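4. What the Two-Handed Lift Did to the Dish Room 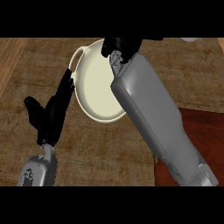

Tomás Geraghty's objection, entered in our notes on a Friday and repeated at most meetings after that, was that pans had never been the hard part of the job. The hard part, he held, was knowing which pan the kitchen would be shouting for next, and he would be interested to see the arm that could hear shouting. We had no such arm. We had a simulated lifting task, a working cell at the Hostunura central kitchen that had been tuned on it, and a belief, stated with some confidence in our funding application, that lifting was the bottleneck.

Figure 3. The two-arm pan task in simulation. One gripper is at the left rim and the other is over the right.

4.1 The task as we understood it

The Proster cell was specified from the company's own account of dish room work, a document of 2 pages. It lists picking up, moving and putting down. Our simulated task followed the list closely: a round pan on a wooden table, two arms, a lift that keeps the pan level. We ran 2,000 simulated episodes before the cell handled a real pan, and we were pleased with them. A tabletop in simulation doesn't get greasy, and no one reaches across it for a ladle.

The staff were shown the simulation in August, on a laptop balanced on a flour bin. Ita Cronin asked who had washed the pan. We took this for a joke and moved on to the next slide. Our notes from that afternoon now make uncomfortable reading, as the question of who washes the pan before the robot can be trusted to grip it took up most of the following two months.

4.2 The task as it was done

Before the cell arrived, a dish room shift had no fixed order. Workers took whatever was nearest, unless a cook leaned through the hatch, in which case they took whatever the cook wanted. Stacking was done by feel. Geraghty kept the small pans on the left because he had always kept them there, and everyone else had learned to do the same or be corrected.

The cell needed its pans presented one at a time, upright, with the handle turned away from the wrist that would do the lifting. Someone had to turn them. In the 588 lifts we logged at the site, a worker touched the pan before the robot did in every case, and the software recorded all of them as autonomous. We have left the label as it stands in the released data, with a footnote, which our software colleagues consider excessive.

The result was a new job that appeared in no one's contract. Workers called it "minding." The minder stood at the infeed, turned handles, wiped rims and listened for the hatch. It was lighter on the back than lifting, and all the workers we interviewed said so. They also found it dull, and several disliked being paced by a machine that waited without ever looking as if it was waiting. Cronin compared it to holding a door open for somebody still at the far end of a long corridor.

4.3 Who gained, and what

Sore wrists were mentioned less often in interviews after the cell had settled in. We report this with care: the interviews were conducted beside the cell, with its sponsor's engineer in the room, eating a sandwich.

The losses were harder to put in a table. Minding could not be done while talking to the person at the next sink, so new staff stopped picking up the stacking order by standing beside someone who knew it. Management answered with a laminated chart. The chart put the small pans on the right.

The shift planning tool, Tekleab, treated the cell as one worker and the minder as none, and cut the evening roster to match. It was corrected after a supervisor worked two of the evenings herself. At the second site, Asalley, the roster was left alone and the staff were allowed to switch the cell off when the hatch got busy. They did so most evenings between six and eight, then turned it back on for the late stacks, the part of the shift they had always hated. Asalley is the only site where workers asked us to leave the equipment behind.

We had planned to treat those switched-off hours as downtime and exclude them. On review they are the closest thing we have to a finding, and Section 5 is built on them.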